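About Dendach

Dendach hires out picnic and party tableware in reusable plastic. We started 11 years ago, when Saodah Hutapea bought a job lot of bowls for a school fete in Purba and was asked for them again the following month. She kept them in her spare room at first. Nabila Hidayat joined two years later and set up the bookings side, and we now have a unit on the Norkemitz estate with our own washing room.

We hold about 4,000 pieces. Most go out to schools, nurseries, sports clubs and family parties. Our smallest set serves 14 and the largest order we have taken was for the summer fair at Irnimel, which needed both vans.
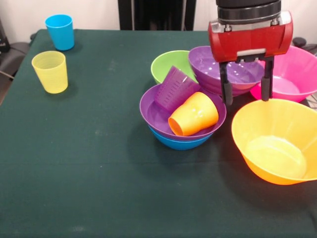 Sorting is the part of the job that takes the longest. Everything that comes back is washed, dried and then laid out on a cloth-covered table, where it is checked for cracks and put with its own kind. Bowls go inside bowls and cups are stood upright to one side, like the blue and the yellow ones on the green cloth. Cups often sit inside the bowls, as with the orange and purple ones, and these are taken out before anything is stacked. A cracked piece is taken out of hire the same day.

We buy in strong colours – lime green, hot pink, purple, blue – as customers like to give each table or team its own. If you would like a set in one colour only, please say so when you book. We can usually do it, though pink goes quickly in June and July.

Hire is for up to three nights. You do not need to wash anything before you return it, but please scrape off the food and put the lids back on the crates. Missing pieces are charged at the price on your booking form.

The unit is open for collection from 8.30am. Nabila answers the phone in the mornings and Saodah deals with school and club accounts.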